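On August 8, 2025, Ewurabena Kyei wrote:

> Does anyone have a good way to store kids' bowls and cups between potlucks? Mine are in 8 different places and I can never find the yellow ones.

Oh, I love this question! I went through the same thing in March and ended up with one clear bin for the lot, and I'm so happy with it. It has rounded corners and low ridges molded into the floor, so you can see right through the sides and know what you've got.
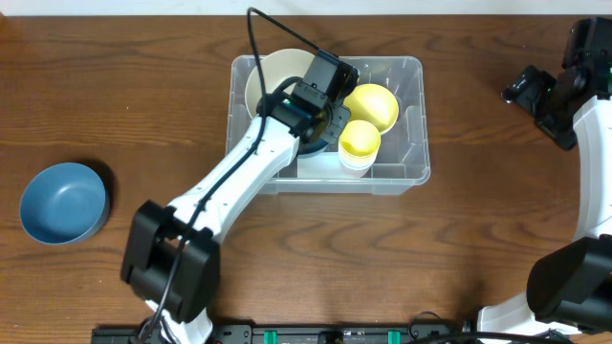

*Bowls and cups in the clear bin, with a blue bowl still out on the table.*

The trick for me is stacking the cups first (they nest so nicely!) and standing them near the front wall. Bowls go beside and behind them, big ones on the left, yellow one on the right.
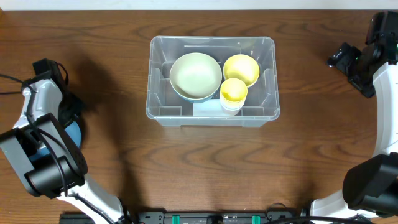 I don't bother with lids or liners. For the Mahawong picnic I just throw a dish towel over the top and carry the whole thing out to the car. Plates get their own bag, they're too wide for this bin anyway.

If you're coming by on Saturday, I have a spare bin you can try before you buy one. Bring your yellow bowls!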